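Fothergill (film series)

Fothergill is a series of fantasy adventure films adapted from the novels of Tsehay Workneh, set in and beneath the flooded market town of Illthorpe. There are four films to date, all produced by Karko, and they've gathered the sort of loyal, chatty following that turns up to midnight sessions in home-made cloaks and stays right through the credits.

The story follows Tolus, a young ferry hand who learns that the old Fothergill family once bargained away the town's river – and that the debt has come due in her own lifetime. The first film keeps very close to the opening novel, while the second borrows freely from books two and three and moves the lantern trial to the end, a change that readers still love to argue over.

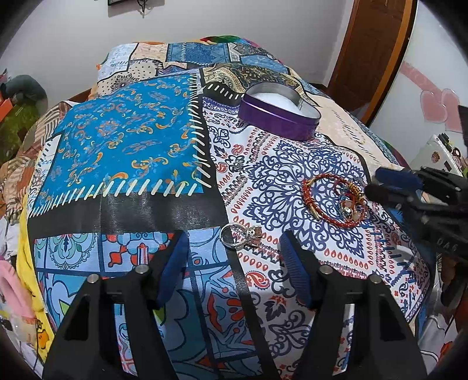
Moving the lantern trial was the right decision, in the view of Algirdas Laur, whose review called the second film "the moment the series stopped being polite to its source and started having fun". Workneh herself was fond of the change, and she went on to co-write the third script, adding a good deal of humour for the ferrymen along the way.

Filming took some 80 days for each of the first two instalments, with most of the canal scenes shot at night in a flooded quarry. The fourth film opened in November and runs noticeably longer than its neighbours, thanks largely to the siege of the upper locks, which fills nearly the whole of its second half. A fifth, drawn from the seventh and final novel, has been announced, although its director and release date are yet to be confirmed.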